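About Sillow

Last updated: November
By Mahlet Derese
Reading time: 4 minutes

Sillow collects examples of everyday handwork for people who are building robots that learn. If you have ever tried to explain to a small child how to put away a pair of shoes, you already know most of our problem. You can say "open the door, pick it up, set it on the shelf" as many times as you please, and in the end you get down on the floor and do it yourself while they watch. The learning systems our customers build are much the same. They need to be shown, and they need to be shown a great many times, in a great many homes, by people who don't all do it the same way.

We started in Shahzad Sethi's spare bedroom with one hand-held gripper, a borrowed laptop and a laundry basket full of things to pick up. Shahzad had spent years repairing packing machines and was tired of seeing good arms fail at simple jobs for want of good examples. I came along a few months later from a job teaching adults to sew, and I still think that was the better training of the two! There are 15 of us now, with a proper workshop, a kettle that works, and more odd socks than any business should own.

What we do all day

Our collectors carry a gripper that is held in the hand and has a camera built on, so every example is recorded from close to the fingers. A collector does an ordinary chore with it: putting a cup back, pulling a drawer shut, taking a shoe off a shelf. Each try is saved as one example, and then the objects are moved and the chore is done again from a slightly different spot. It is slow work, and pleasant once you get used to it. Most of our people listen to the radio.

Shoes and cabinets have kept us busy for the better part of this year. A customer named Ornham asked for them, and we thought it would be a quick job, which shows how much we knew. Shoes are soft in some places and stiff in others, they lean, they roll on their sides, and a pale shoe on a pale shelf is a real test for a camera. Cabinets bring doors and edges to keep clear of, and a low shelf means the collector has to bend or kneel and come in level. We ask for the doors to be opened wide before a shoe run, and we ask people to take their time on the way in.

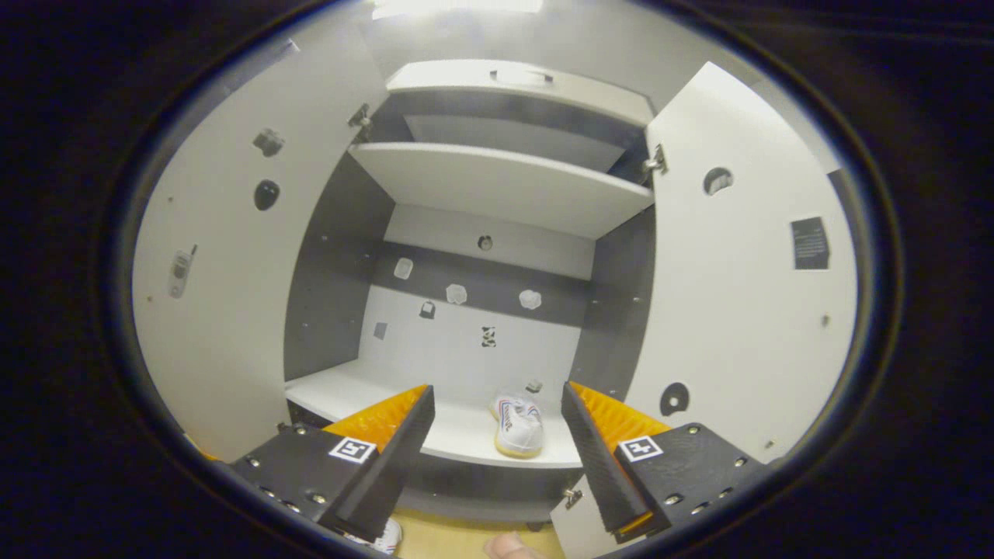
How we choose what to keep

Every example is watched by someone other than the person who made it. That rule is as old as the company, and Shahzad defends it fiercely — he once held up a whole delivery over it, and he was right. The reviewer looks for a clear approach, a grip that closes on the object and a calm finish. Small fumbles can stay if the collector recovers from them, as our customers want their systems to see how a person fixes a poor start. Examples where the object is hidden for most of the run go in a separate folder, and we go through that folder together over lunch.

The shoe and cabinet set stood at 1,238 kept examples when I last looked, made by 6 collectors. We call it Seyoum, after the street where the workshop used to be. Our other large set, Nundex, covers kitchen drawers and is a good deal noisier to record.

Working in other people's homes

Some of our recording is done in the workshop and some in homes where the owner has invited us in. We agree beforehand on which rooms and which cupboards, and we don't open anything else. Family photos, mail and medicine are put out of sight before we begin, and the owner can watch the examples from their home and ask us to take any of them out. We bring our own slippers as well. It seems a small thing, but people notice it.

Joining us

You don't need to know a thing about robots to collect for Sillow. We have had bakers, a retired bus driver and two sisters who used to restore chairs. New collectors spend their first mornings with Shahzad, who will have you do the same chore 20 times and then sit down and watch all of them with you, stopping wherever your wrist did something you hadn't noticed. It is a little humbling (I went quite red at mine), and it makes people better very quickly.

If you would like to collect, or open your cupboards to us, or ask about the examples we already have, stop by the workshop any morning after ten. The door sticks, so give it a good push.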